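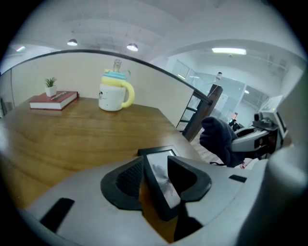 3.2 Rules for recording with the hand-held gripper

The rules in this section were written after our first recording period in January, when operators in Budamberg and Zundberg followed their own habits and the two sets of recordings could not be joined without much repair. Of the 138 recordings made in that period, 97 passed the later check. The present rules apply to both sites.

Figure 3. Tabletop recording, view from the hand-held gripper. A small black picture frame is held upright between the jaws; the red book, the potted plant and the mug are on the table behind it.

Rule 1 concerns the grasp. A thin and flat object, such as the picture frame in Figure 3, must be taken by its sides and must stay visible to the camera during the whole transport. A small tilt of the object is accepted. We discussed a strict limit on the angle, but the operators could not judge it by eye, and so the limit was removed.

Rule 2 concerns the objects which are not part of the task. They stay where the people of the room have put them. In the first version of the protocol the table had to be cleared before each recording, and policies trained on these data performed poorly in ordinary rooms. Fragile objects may be moved back from the path of the hand, but this must be done before the recording begins and written in the log.

Rule 3 concerns lighting. Ceiling lamps must not be switched on or off within one recording. Reflections on glass or on a polished table are not a reason for rejection.

Rule 4 concerns the end of the task. The operator opens the jaws, moves the hand away and waits 7 seconds before stopping. Shorter endings were the most frequent cause of rejection in January.

Two of the authors (Afridi and Yu) checked each recording independently against the four rules. Where they did not agree, the recording was given to a third reader, whose decision was final. The reasons for rejection are listed by site in Appendix B.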